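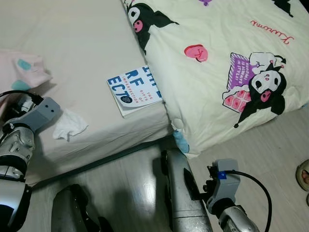 *Dukeck, February*

## Jandale 303 fitted sheet, off-white

The Jandale 303 is a plain fitted sheet sold in two depths. I bought the deeper one for a mattress that dates from 2011 and has softened at the edges, a harder case for a fitted sheet than a new mattress with square corners. It has now been on that bed, off and on, for 134 nights. The previous sheet was a Cheng, and I kept it in use as the comparison.

**Fit.** The elastic runs the whole way around the hem. On the Cheng it is only at the corners, and the long sides ride up. The Jandale stays under on all four sides through a normal week. The corner nearest the wall is the weak one. It creeps upward a little each night and wants a tug on the fourth or fifth morning. I tried rotating the sheet and the same mattress corner gave the same trouble, so I put that down to the mattress.

**Putting it on.** One person can do it. Start with the two far corners, then do the near ones diagonally. There is a small tag sewn at the foot end, but it is the same color as the hem and hard to find in poor light. A contrasting thread would have cost very little.

**Surface.** Smooth, with moderate grip. The top layer here is a cream Kuromi comforter with a good deal of printing on it — red script, a pink heart, a sign that reads "KUROMI IS ALWAYS IN STYLE" — and a heavy comforter will tend to slide toward the side where it hangs over. It does so on this sheet, more slowly than on the Cheng. Smaller items stay where they are put. I read in bed, and a paperback laid flat on the sheet doesn't travel when I turn over.

**Color.** Sold as off-white. By daylight it reads that way, and under a warm bulb it shifts toward cream. It sits close enough to the background of the comforter that the bed looks coordinated without trying. Against a white wall it looks slightly yellow. Buyers who want a match for white pillowcases should order the white.

**Washing.** I washed it at 60 degrees Celsius every time. The length did not change by anything I could measure. The depth of the pockets came down slightly after the first wash and then held. It comes out of the dryer with one corner balled inside another, as every fitted sheet does. Wrinkles are moderate and mostly gone after one night. There is light pilling at the foot end and none at the head.

**With a protector.** Over a Justidix protector the fit is tighter and the creeping corner stops creeping. The protector adds a faint rustle. I took it off again after two weeks and would put it back for a guest.

**Firmness under small objects.** Pulled tight, the sheet leaves a surface flat enough that a paperback will stand on its bottom edge in front of a pillow, with a slight tilt. On the Cheng there is usually a fold in the way. 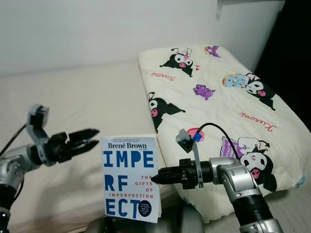

One reader disagrees about the elastic, reporting that on the shallower version it went slack along one long side within a year of weekly washing, and that the shop replaced it with the deeper one, which has held so far. The same reader finds the tag easy enough to feel for with a thumb.

I have not used the shallower version. On the deeper one the elastic still pulls back to its original length when I stretch a section of hem by hand.

**Rating:** four out of five. One point off for the tag and the pilling. I have ordered a second, in the same color.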